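Keep the Phone on the Table

My mother-in-law's apartment was rewired in May, and when the electrician finished he asked whether we wanted the old phone jack taken out and the hole filled. He had the filler in his hand. He told us most people say yes. She said no, and I have been thinking since then about why she was right and why so many of us would have let him do it.

I should say that I was on his side at first. I like a clean wall. I had already talked her out of a magazine rack and a floor lamp that leaned, and the phone seemed like the next thing to go. She gets two kinds of calls on it, the ones from her sister and the ones from people selling window replacements. She has a cell phone, a decent one, a Voltix my wife bought her, and she can use it perfectly well. She is 86 and reads the news on it in bed.

But the cell phone is never where she is. It is in her coat, or under the newspaper, or charging in the kitchen while she is at the other end of the apartment. When it rings she gets up fast to find it, and getting up fast is the thing her doctor keeps telling her to stop doing. I once called her 6 times in one afternoon and then drove over. She was fine. She had been watering the balcony and the phone was in the bread drawer.
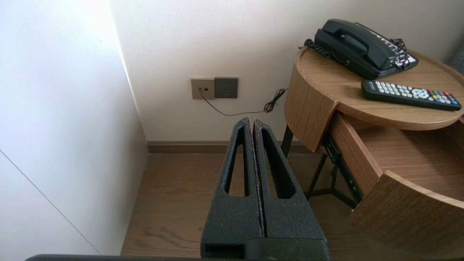
The case for a landline usually gets made on grounds of safety or nostalgia, and I think both miss the main thing, which is that it has a place. A telephone on a small table is a piece of furniture as much as a device. You learn where it is once and you go on knowing it in the dark. Hers is a plain black one with white keys, set on a round table with a slightly raised rim, and that rim has done more good than any feature on the Voltix. A pencil dropped there stays there.

The table matters more than people think. When we moved her from Plukudlow we tried the phone on a shelf, then on the floor by the bed for one bad week, then on a stack of two boxes. None of it worked. You need somewhere to put down your glasses and write a number. Bodwood and the other big stores have mostly stopped selling anything called a telephone table, so you have to buy a side table and check the height yourself. Sit down in the chair you plan to use and let your hand drop. If you have to lean, it's wrong.

Leszek Kaczmarczyk, who lives downstairs from her and repairs furniture, disagrees with me on this. He thinks a phone belongs on a wall, at standing height, so that calls stay short. He grew up in a house with one in the hallway and 16 people who might want it. I see his point, but my mother-in-law is not holding up a line of cousins. Her calls with her sister run an hour and she ought to be sitting down for them.

There are fair things to say against all this. You pay a monthly bill for something you could do without. The window people have the number and will not give it up. And there is the cord, which ends up coiled and dusty and which every visitor feels free to mention. I have mentioned it myself. I offered to run it behind a strip of molding from Sobczak, the hardware store on her corner, and she said she would rather be able to see it, so she would know if it had come loose.

That answer stuck with me. Most of what we take out of older people's homes we take out because it bothers us. The jack bothered me, and I don't live there. I visit for dinner, I look at the wall for a few minutes, and then I go home to my own apartment, where last night I spent a quarter of an hour looking for my phone.

The electrician put his filler away and charged her the same either way.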